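Student Notices Board: Bredolent University Campus Forum
Topic: Revised hall allocation and the Bikument returns procedure
Page 7

registry_desk
Posted May 22, 2022

The Office of Student Records wishes to inform all students that applications for hall places in the coming year must be submitted through Bikument. Paper forms handed in at the Brakitz campus before the end of April remain valid and need not be repeated. The number of places at Brakitz Hall has been set at 288. Students who require confirmation of an earlier application should quote the reference printed on their receipt.
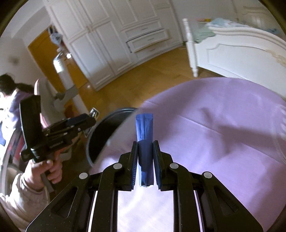 Vol. 7, Issue 60

The notice has also been carried in the campus bulletin under the number given on this page. Where the wording of the bulletin and the wording of this thread differ, the bulletin shall be followed.

northgate_rep
The previous notice gave the number of places as 300. May we be informed when the figure was changed, and whether the student council was consulted? Several members of my department applied on the understanding that the earlier figure was correct.

registry_desk
The figure of 300 included rooms in the Ban wing. Those rooms have been assigned to visiting students and are no longer part of the general allocation. The council received the revised table in April.

secondyear_law
With respect, receiving a table is a different matter from being consulted. The hall rules state that any reduction in general places must be put to the council for comment before it takes effect. I have read the April minutes and can find no such item.

quad_resident
I must disagree with the previous poster. The rule concerns reductions in the total number of rooms. A transfer between categories of student has never been treated as a reduction, and the same thing was done when the Ban wing first opened. I see no breach of the rules.

secondyear_law
The rule says "general places." Rooms for visiting students are not general places. I would ask that the registry give a written answer on this point. 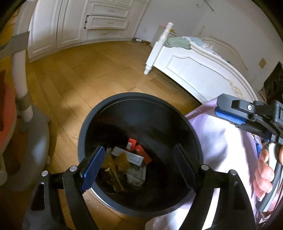
I would further ask that the closing date be extended until that answer has been published. Students cannot be expected to rank their choices when the list of available rooms is in dispute.

northgate_rep
I support the request for an extension. Bikument also rejected my second choice twice and displayed no error message.

registry_desk
The question on the wording of the rule has been passed to the Housing Office. The closing date stands for the present. Applicants whose choices are rejected by Bikument should write to the registry with their reference and the time of the attempt.

quad_resident
Will late applicants be placed on the waiting list in order of submission, or by year of study?

registry_desk
By year of study, and then in order of submission.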